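Stoltton Reuse and Repair Programme
Second interim report to the Benjelloun Fund
Submitted November 26, 2025

1. Purpose of this report

This report sets out progress made by the Stoltton Reuse and Repair Programme in the second period of the grant. It covers activity at the Stoltton shop and at the Dondanden sorting depot, and should be read together with the first interim report. Spending against each budget heading is given in the annex sent separately.

2. Summary of progress

The programme received 2246 donated items in the period, of which 2076 were passed on for sale, repair or direct gift to households. The remainder were sent for recycling under the contract with Tendent. The repair bench at Dondanden dealt with 618 items, mainly lamps, small kitchen appliances and chairs.

The target for household referrals was not met. Forty-one households were referred to the programme, most of them by the housing advice service. Referrals were low in the first part of the period while the new referral form was being agreed, and picked up from August once it was in use.

3. Sorting and pricing

A single price guide is now used at both sites. Before the grant, the shop and the depot priced goods separately, and customers sometimes found similar items at quite different prices. The guide covers furniture, electrical goods, clothing, books and small goods. It will be checked again before the next period.

Small goods remain the slowest group to sort. Jewellery, watches, buttons and sewing items often arrive mixed together in bags, and staff time spent on them is high compared with the income they bring. From the start of the next period these goods will be sorted at Dondanden only, in one weekly session, and sent to the shop already priced.

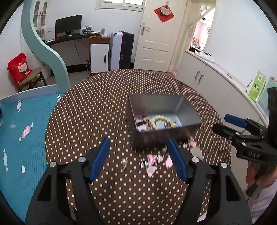

Small goods: costume jewellery in a metal tin.

4. Repair bench

All electrical items are tested before sale and carry a dated label. The second testing station, paid for by the grant, came into use later than planned because the wiring at the depot had to be brought up to standard first. The landlord met the cost of that work and there was no charge to the grant.

Two trainees completed the basic repair course and one has moved into paid work with a local appliance firm. A third trainee left before the end of the course for family reasons and has been offered a place on the next one. Chair repair and re-covering continue to be popular with customers, and there is now a short waiting list.

5. Income from sales

Sales of furniture were ahead of the plan and sales of clothing were behind it. The shop has reduced the space given to clothing and moved books to the front, where they sell better. Beads and costume jewellery are sold singly or made up into mixed lots, and the mixed lots have sold well at the monthly market.
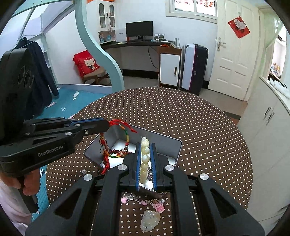
A strand of large cream-coloured beads with a white tassel.

6. Risks and changes

The lease on the Dondanden depot is due for renewal. Talks with the landlord have begun and the programme expects a moderate rise in rent. Should the increase be greater than the sum set aside, we will write to the Fund before signing.

The van was off the road for part of the period and a number of collections had to be put back. A hire arrangement is now in place for any further breakdown. No change to the agreed outcomes is requested.

7. Next period

Work will centre on household referrals, including visits to the two advice services that have not yet used the new form. The evening repair class will open for bookings once a tutor has been appointed. The Fund is asked to confirm whether the final report should follow the same headings as this one.

Coralie Rakena
Programme Manager, Stoltton Reuse and Repair Programme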